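Section 6: Steaming and Storing Your T-Shirts

We're so glad you chose the Weltiser garment steamer, and we hope it makes laundry day a little kinder to you. Take your time with these steps — shirts are very forgiving.

1. Fill the tank to the line and wait for the green light.

2. Hang the shirt and steam it from the collar down, keeping the head moving.

CAUTION: Never steam a garment while someone is wearing it, even for one stubborn crease.

3. Let the shirt hang for 5 minutes, then lay it face up on a bed or another wide surface, with the sleeves close to the body.

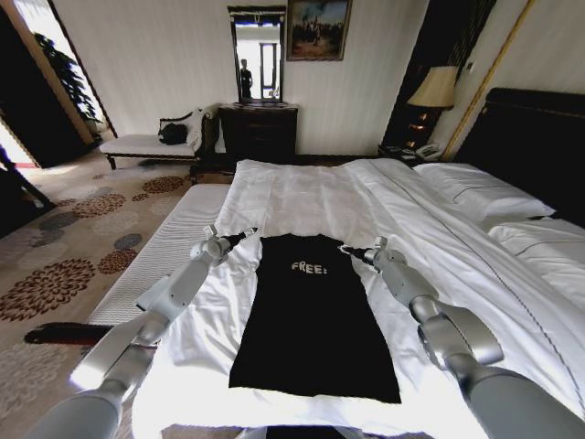 4. Fold in the sides, bring the hem up to the collar, and smooth it gently with your palms.

Note: For printed shirts, turn them inside out before steaming and use the low setting, please.

5. Empty the tank before you put the steamer away.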